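3.2 Joint loosening in turned hardwood stands

Free-standing coat racks are a useful case for the study of small round joints, as each arm acts as a short lever on a single glued peg. The load is light but it is applied many times a day, often with a jerk, and it seldom falls evenly on all sides of the pole. Earlier work by Kawaguchi dealt with chair rails, where the joint is held at both ends. The arm of a rack is held at one end only, and the results for chairs cannot be carried over without change.

Racks were taken from two makers, Honar and Skultmont. All were stored for 36 days in the same unheated hall before loading began, so that the moisture content of the wood could settle. A fixed weight was then hung from the tip of one arm, lifted clear and lowered again. One run consisted of 400 such lifts. Play at the joint was read with a dial gauge at the start of each run and again at the end, with the gauge foot resting on the pole and the tip on the upper face of the arm. 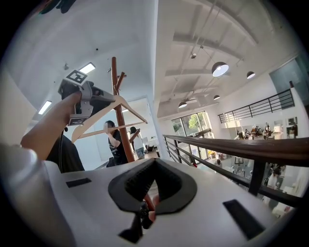 Glue type had less effect than the fit of the peg. Where the peg had been turned slightly under size, play grew from the first run onwards, whichever glue was used. Where the fit was tight, no change could be read until the fourth run, and in the Skultmont racks none could be read at all. The finish on the pole played a part only where lacquer had run into the hole before assembly. In those joints the glue had bonded to the lacquer and came away with it as a thin skin.

Arms set at a steep angle did better than those set nearly level. The steeper arm shortens the lever and turns part of the load into a push along the peg. The gain is small, however, and a steep arm leaves less room for a thick coat beside the pole. Makers seem to settle on a middle value by habit, and neither catalogue gives a reason for the angle used.

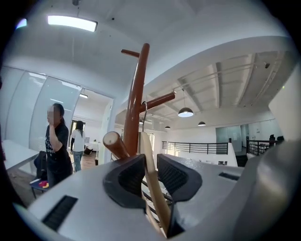
Figure 2. Wooden coat rack with reddish-brown glossy finish; short arms branching from the central pole, one with a pale cut end of raw wood.

Bare end grain takes up moisture faster than a sealed face, and the joints of arms with unsealed ends were therefore treated as a separate group in the analysis that follows.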